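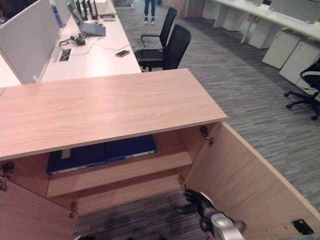 3. Data and Methods

3.1 Competition and sample

The analysis covers substitutions made in the Irnport Regional League, a part-time men's soccer competition played under standard rules in a single division. Teams meet home and away, and most squads train two evenings a week. Match sheets were obtained for 11 consecutive seasons. The maximum number of substitutions per team was three in every season included. Seasons played under a larger allowance were left out, as a change in the maximum alters the value of each remaining substitution and would require a separate model.

The full set of sheets yielded 2574 substitutions that met the inclusion rules. A substitution was included if the sheet gave the minute, the player leaving, the player entering, and enough goal times to rebuild the score at that minute. Substitutions made at halftime were kept and assigned to minute 46. Matches that were abandoned or replayed were dropped in full, as were matches in which a goalkeeper was sent off. Cup matches, including those in the Enache Cup, were not used. Extra time was played in some of those ties, and coaches can be expected to hold players back when it is possible.

3.2 Coding of the match sheets

Match sheets are filled in by hand by the referee and signed by both teams after the final whistle. Layout changed twice over the study period. The older form has one line per substitution with a single box for the minute, while the two later forms give separate boxes for the minute, the half, and the reason. The reason box was left blank on most sheets and was not analyzed, except to identify injuries as described in Section 3.4.

Coding was done by Nelu Olteanu and Tia Staniforth, who worked separately and entered values into identical spreadsheets. Each coder handled half of the matches in every season, so that differences between coders would not be confused with differences between seasons. A further 100 matches were drawn at random and coded by both. Agreement on the player leaving and the player entering was complete. Disagreements on the minute were confined to sheets on which a digit had been written over, and these were settled by reading the original a second time with both coders present. Where the digit still could not be read, the substitution was treated as missing.

Positions were coded in four groups: goalkeeper, defender, midfielder, and forward. The sheets list shirt numbers but not positions, and squad numbers in this league do not map onto roles in a consistent way. Positions were therefore taken from the club season guides, which list each registered player under one heading. A player listed under two headings was assigned to the first. This rule is crude, and its effect is examined in Section 4.3.

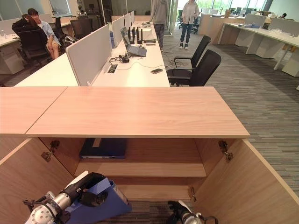
Figure 3. Cabinet with its doors open and a dark navy blue binder lying flat above the shelf.

3.3 Variables

The outcome of interest is the minute of each team's first substitution. Second and third substitutions are reported in the descriptive tables but were not modeled on their own. Their timing depends heavily on when the first was made, and a team that changes two players at once leaves no gap to be explained.

Score state was measured at the start of the minute in which the substitution took place and coded as losing, level, or winning from the point of view of the team making the change. Goal margin was tested in place of the simple state and gave the same ordering of effects, with wider intervals. The simple state was retained.

Match importance was defined from the league table on the morning of each match. A match was coded as having nothing at stake for a team if no combination of remaining results could move that team into or out of a promotion, relegation, or cup qualifying place. This was computed by exhaustive enumeration for the last three rounds of each season. Earlier rounds were coded as having something at stake for both teams in all cases. The coding is made at the level of the team and not the match, so that one side may have something to play for while its opponent does not.

Rest was measured as the number of full days since the team's previous league or cup match. Friendly matches could not be traced and are not counted. Evening matches, most of which were played on a Thursday, were marked with a separate indicator, as attendance at these matches was lower and some players arrive directly from work. The indicator is also meant to pick up reduced bench sizes. Clubs in this league do not always name a full bench, and the number of substitutes available was entered as a covariate.

3.4 Treatment of injuries

Forced substitutions are a known problem in studies of this kind. A change made after an injury tells us little about how a coach responds to the score, and injuries in the first half pull the average minute down. Two approaches were compared. In the first, all substitutions before halftime were removed. In the second, only those with an injury written in the reason box or mentioned in the local match report were removed. The second approach keeps tactical changes made early by teams that are losing badly, and it was used for the main analysis. Results from the first approach are given in the appendix.

Match reports were not available for every fixture. Coverage was better for the larger clubs, Zerard in particular, than for clubs from the outer villages. Some injuries to players at smaller clubs will have been missed, which would bias the estimated first substitution for those clubs toward earlier minutes. Club-level intercepts absorb part of this bias but do not remove it.

3.5 Statistical model

Time to first substitution was modeled with a discrete-time hazard model in which each team contributes one row for every minute played up to and including the minute of its first change. Teams that made no substitution were censored at minute 90. Added time was not recorded consistently on the sheets, so substitutions made in added time at the end of the match were also assigned to minute 90. Those made in added time at the end of the first half were assigned to minute 45.

The baseline hazard was represented by a restricted cubic spline, with a separate term for minute 46 to allow for the large number of changes made at the break. Score state, match importance, rest, bench size, home or away status, and the evening indicator entered as fixed effects. Score state was allowed to vary from minute to minute - a team that goes behind in minute 52 contributes rows under both states. Random intercepts were included for club and for coach nested within club. Coaches who changed clubs during the study period were treated as new coaches at the second club. Few did so, and linking their records across clubs left the estimates unchanged to the precision reported.

An interaction between score state and match importance was specified in advance. The expectation was that the gap between losing and winning teams would narrow when nothing was at stake, on the view that coaches in that position use the bench to give playing time to reserves and younger players whatever the score. An interaction between score state and home status was added after review and should be read as exploratory.

Models were fitted in Flenon with default settings for the random effects. Fit was checked by comparing observed and predicted proportions of teams that had made a first change by each minute, overall and within each score state. The largest departures appeared in the ten minutes after halftime, where the spline smooths over a short quiet spell. Adding a knot in this interval improved the fit slightly and made no difference to the coefficients of interest, so the simpler baseline was kept.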